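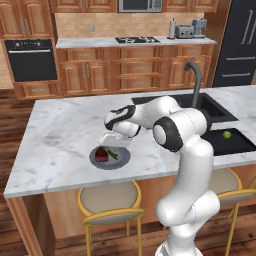
K. Trunport

11 December 2020

Kitchen sim, teleop demos on the Kekana build. Good day! Got through 50 demos of the steak-and-beans plate before lunch and only binned 13, mostly my own fault for rushing the descent.

The new controller mapping is a joy. Wrist roll is on the thumb now, so I can come in over the plate with the hand pointing straight down and not have to think about the elbow at all. Approach used for today's batch: hover just above the near edge of the plate, pause, then go for the meat. The pause gives Prullex a clean point to split the episode – it kept cutting in the wrong place back in July, when I did everything in one swoop.

Beans are still the awkward bit. They lie so close to the steak that a wide grip takes both. Try closing the fingers halfway before going down?

The elbow gets between the viewing camera and the sink from this side. Fine for plate work, but for the lime in the dark recess I want a second view up before anyone starts recording.

Replay at 600 steps per episode is plenty, could go shorter.

Monday: lime demos, then start the first training run on the plate set. Can't wait to see what it makes of the beans.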